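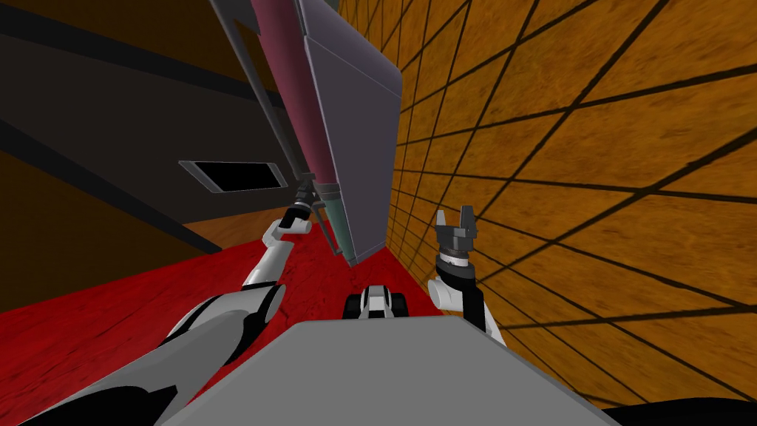

*Head view from the simulator. Left gripper near the teal-green end of the maroon cylinder, right gripper open.*

# Dradia planner: head-view gallery

This page belongs to the Dradia repository. Dradia is the motion planner we use for two-arm work, and it runs against the Brerkine simulator for nearly all development. The render at the top has its own notes below, grouped by which part of the software they concern. Setup instructions are in the main README.

## Left arm and cylinder

The cylinder is long, slightly tapered, and leaning. The planner does not get its pose from the simulator. It gets a fitted axis from the perception node (Blackwood), plus a radius at each end, and samples grasps along that axis.

Grasp candidates are scored on three things: distance to the joint limits, clearance around the fingers, and how much of the object the head camera would lose sight of. The third term was added in February. Before that, the planner liked wrist poses that hid the object from its own camera, and the fit would drift during the last part of the approach.

We sample 400 candidates per request by default. Lowering `grasp.samples` to under 100 speeds up planning but tends to miss grasps close to the end of a long object.

## Panel beside the cylinder

The lavender-grey panel is right up against the cylinder on its right side. Blackwood used to merge pairs like this into one object, and the planner then refused every grasp as too wide. Segmentation now splits on surface normals first and color second. Color alone is not reliable here, as Brerkine randomizes the textures and colors at each reset.

If you still see merged objects, raise `seg.normal_weight` and rerun with the same seed.

## Right arm

The right gripper points up with its fingers spread and nothing between them. Each arm has its own goal queue, and an arm with an empty queue is treated as a fixed obstacle by the other one. Set `idle.yield: true` if you want the idle arm to move out of the way when asked. That costs a second planning call, and it is off by default.

## Walls and floor

The room is built from plain textured surfaces: orange for the wall on the right, deep red for the floor. The camera pose is randomized too, so the room can look strongly tilted. The planner works in the torso frame and does not care, but check your transforms if you are writing a new perception node. Two of the open bugs come from code that assumed image up was world up.

## Torso mask

The light-grey torso takes up the bottom center of the view. It is masked out before segmentation with a mask rendered from the robot model, grown by 3 pixels. Both arms are masked the same way from the current joint readings. If the joint messages arrive late, parts of the forearm leak through as obstacles. Look for `mask_stale` in the log.

## Regression set

The current set has 3,457 seeds. A full run takes roughly two hours on the shared machine. Results are written by Sakov, our log viewer, which can step through a plan and show the candidate scores next to the head view.

To add a seed, put it in `seeds/extra.txt` with a short note on what it tests, then run `make check-seeds` before opening a pull request.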